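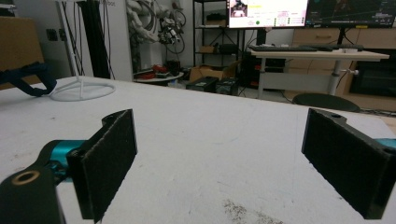 Unlow: short essays on ideology and plain fact

Unlow is a collection of 400 short opinion essays about what happens when a firmly held idea runs into the world as it is. Eftychia Raptis started gathering them for a reading circle in Irkton, and Christos Karras and I kept going long after the circle had moved on to novels (we do miss them!).

What you get

essays.txt has one essay per block, with a blank line in between. notes.txt has our labels, and there are seven of them, running from "argues from history" to "argues from scripture". Three readers labeled every essay separately, and where they couldn't agree we left all of their answers in, so please don't be surprised to find a piece marked two ways. 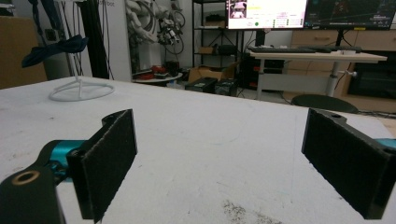
Do the labels say whether an essay is right?
They only say what kind of argument the writer leans on, and you'll find good and bad essays under every one of them.

Things to keep in mind

Most of the writers are cranky, and quite a few are cranky about each other. The essays lean toward older, religious-minded authors, as that's who answered Eftychia's first letter, and younger voices are thin on the ground. Satire gave us a lot of trouble too, and Apostolos Psarras still thinks we got the Dafis pieces wrong.

Using it

Reading, teaching and research are all welcome. Please keep the author's name with any essay you quote. Corrections go to Ningsih Lumenta, who will fold them into the October update.

Last changed: Wednesday, June 25, 2025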